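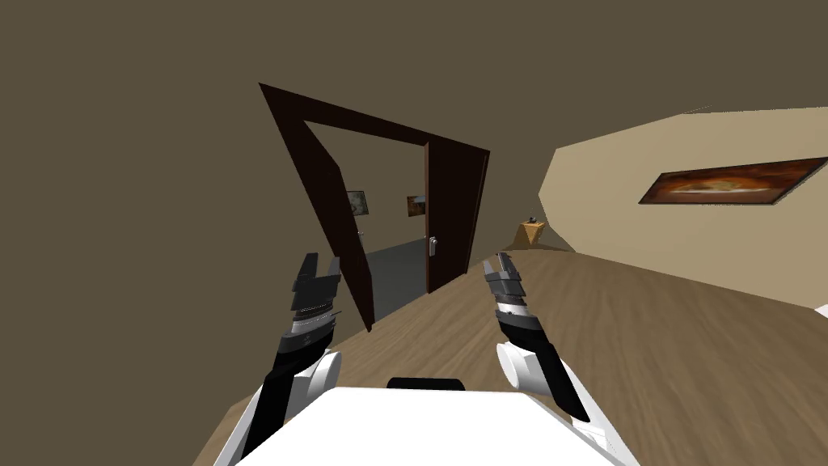 An open set of double doors in a computer rendering.

Orkedow, 7 November 2021 — The two governments that share the Uron River agreed over the weekend to send observers to each other's elections, an arrangement that both described as a gesture of trust and that each appears to have accepted mainly to keep the other from refusing first.

Under a memorandum signed in Orkedow, Stirnora will admit 20 observers from Lại for its parliamentary vote next spring. Lại will admit 20 from Stirnora for its own vote, whenever that is. The date has been moved twice, and the electoral office in Lại would say only that it will be held "in the customary season."

The talks began in October and were supposed to take an afternoon. They took 11 sessions. According to a diplomat from a third country who sat through most of them, the first two were spent on the word "observer," which Stirnora's delegation felt implied a certain amount of looking. Lại proposed "guest." The final text says "accredited visitor with observational functions," and says it on every page.

What those functions are is set out in an annex. Visitors may enter polling stations during voting hours, provided they give the presiding officer a day's notice of which stations they intend to drop in on unannounced. They may attend the count. They may ask questions, and officials may answer them. Written findings go to the host government first, which has nine days to suggest corrections of fact. The annex doesn't say what counts as a fact, and a Stirnoran official asked about this on Saturday said the point was "well understood by both sides."

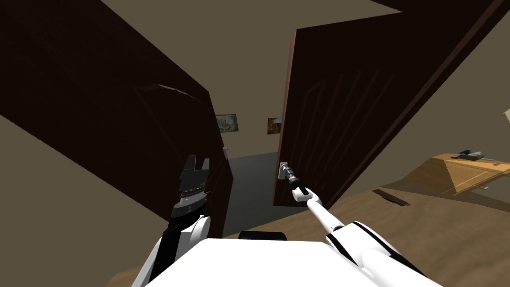 A robot with its arms extended toward a pair of opened doors, in a computer-generated view.

Opposition parties in both places were unimpressed, which may be the first thing they have had in common. In Stirnora, the main opposition bloc called the deal a vacation plan for foreign civil servants and asked why domestic monitoring groups, which have been waiting for their own accreditation since the last election, were not mentioned anywhere in it. In Lại, a smaller party complained that the visitors would be housed in the capital, a full day's drive from the districts where the last results were disputed. The government replied that the roads are much improved. It did not say by how much, and the party has offered to lend it a truck.

The agreement also touches on the river crossing at Uron, closed to commercial traffic after a quarrel over customs stamps. Both sides promised to "consider conditions favorable to reopening." Freight companies, who have considered those conditions for some time, said they would wait to see a stamp. 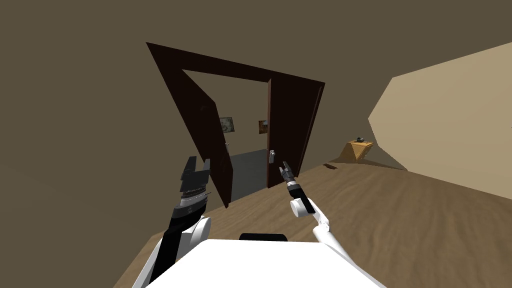 Money was the other sticking point. Each government will pay for its own visitors' travel, and the host will cover lodging and local transport. Meals went unresolved until the last evening, when the delegations settled on breakfast. Lunch has been referred to a working group.

Parliament in Stirnora has to approve the memorandum before it takes effect. The ruling party has the votes and expects to use them before the winter recess — its whips were telling reporters so on Saturday, before the text had been handed out. Lại requires only a decree, and its foreign ministry said one was being typed.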